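Is the "Starter Home Set" Worth the Money?
Wed 29 May

Every spring the home stores roll out their bundles, and every spring I get the same question from readers who are moving into a first apartment. Should they buy the boxed kitchen set, or put one together a piece at a time? The stores would like you to believe the box is the smart choice. I have my doubts.

Take the Gellow set that went on sale in March. The box says 100 pieces. That sounds like a full kitchen until you read the side panel, where each measuring spoon gets its own line and so does every clip for closing a bag of chips. Take out the clips, the coasters and the paper recipe cards and you are left with far less than the number on the front.

Fokover does it another way. Their set is smaller and the sign next to it says you save 15 percent compared with buying the items one by one. Compared with what, though? Half of those items are not sold one by one, at least not in the store I went to. A discount from a price that no shopper can pay is just a number on a sign.

Then there is the look of the thing. Everything in these sets matches, and people seem to think matching is worth paying for. Maybe it is if you give dinner parties. Most of us eat toast over the sink.

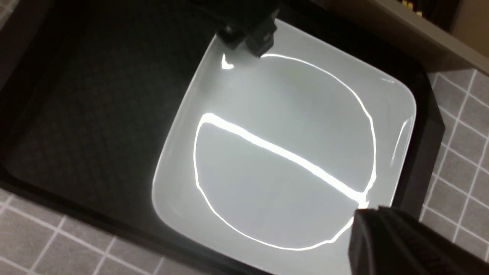

What you really use

I kept a list for a month of what came out of my own cabinets. It was short. One good knife, one pan, a pot, two bowls, a couple of plates and the same mug every morning. The garlic press did not come out once. Neither did the melon baller, and I like melon.

My cooking may be duller than yours, and a family of five will wear out a much longer list. But the sets are sold to people living alone or in pairs, and those are the people least likely to need a third size of whisk.

The knife is the part that bothers me most. Boxed knives are often the weakest thing in the box, and the knife is what you pick up every day. The one in the Zhong set I tried would not go through a tomato without squashing it first. I ended up buying another, so the bundle cost me more than its price tag.

Fans of the sets will say that they save time, and I'll give them that. One trip, one box, done. If you are starting a new job on Monday and own nothing but a fork, go ahead. Just keep the receipt, and open the drawer again after a month to see what you haven't touched.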